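Help wanted: weekend breakfast cook and all-around second pair of hands at Ilmont House

Hi! I'm Neusa Amaral and I run Ilmont House, a guesthouse with nine rooms on the hill road above Turkmont. If you've ever driven up to the lake you've gone past us – we're the yellow place with the porch that leans a little. I'm looking for a person to cook breakfast on weekends and holidays, starting in June, and I'd love for it to be one person who stays instead of a new face every month like last summer.

Let me tell you what the mornings are like, so you can decide if you'd hate it.

Kitchen opens at 6:30. Guests start drifting down at 7:30 and the last plate goes out at 10:15, and yes, there is always a couple who shows up at 10:14. We do eggs any way people want them, oatmeal, a hot dish that changes (baked French toast, a potato thing with peppers, sometimes beans and cornbread), fruit, and toast from the bread I bake the night before. You don't have to bake. I like baking, it's the one job I'm not giving up! If you turn out to be a better baker than me we can talk, but I'll be grumpy.

On a full morning you're cooking for more people than you'd think, as families put the kids on the pullouts. It gets loud. The stove has five burners and one of them is slow, you'll learn which. Benjie does the coffee, the tables and the talking, so you don't have to come out and be charming unless you feel like it.

After breakfast there's cleanup, which we split, and then three hours or so of whatever the house needs. That could be stripping beds, picking up the order from Joshi (our grocery supplier, down by the bus stop, they open late and close early), weeding the herb bed, or going through the bathrooms with me. I want to be really clear on this part because the last person I hired thought it was cooking only and we were both unhappy by the second weekend. It's cooking AND the house. If cleaning a tub makes you want to quit, please don't apply, no hard feelings.

What I'm hoping for: you've cooked for a crowd before, and a church supper or a summer camp counts. You can get yourself up the hill by 6:30, and the first bus doesn't make it in time, so that means a car, a bike and strong legs, or a room here. You can read my handwriting, or learn to. You don't need a culinary degree and I won't be impressed by one. A food handler card is required but if you don't have it yet I'll pay for the class.

Now the money and the rest of it. Pay is hourly, every other week, and tips are pooled and split evenly with whoever worked that morning. You eat what we eat. There's a small room off the back stairs you can have on work nights for free – it has a bed, a desk, a window that looks at the propane tank, and it shares a bathroom with the laundry. Érica Bittencourt lived in it for two summers and she tells me she misses it, but she may be being nice.

The season runs through the end of September. We close for 12 days in August while I go see my mother, and those are unpaid, so plan for that. In the winter we're only open for holidays and I'd offer you those first. 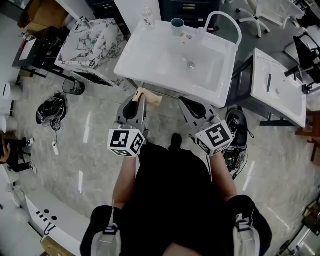
Jamshid Shokri: I did the mornings here the summer before last and I'd tell anyone to go for it, but ask Neusa about the hours up front. The 6:30 start is real. She'll be in there before you with the radio on. I got a lot faster with eggs, and the tips in July were better than I made waiting tables in town. Bring your own knife, the house ones are terrible.

Okay, he's right about the knives. I've bought two new ones and they're in the top drawer, so we'll see what you think.

How to apply: write me a note and drop it in the mailbox at the bottom of the drive, or leave it with Ye-rin Byun at the front desk any day after 3. Tell me what you've cooked and for how many people, which weekends you already know you can't do, and whether you'd want the room. A regular resume is fine too but please add the note. I'll invite a few people up to cook one breakfast with me, paid, and you'll get to see the room and meet Benjie Ambrosio and the slow burner.

If you've applied before and didn't hear back, that was my mess and I'm sorry. Try again! And if you've got a dog, ask me first. I'm not saying no, but our old cat gets the final vote and she's strict.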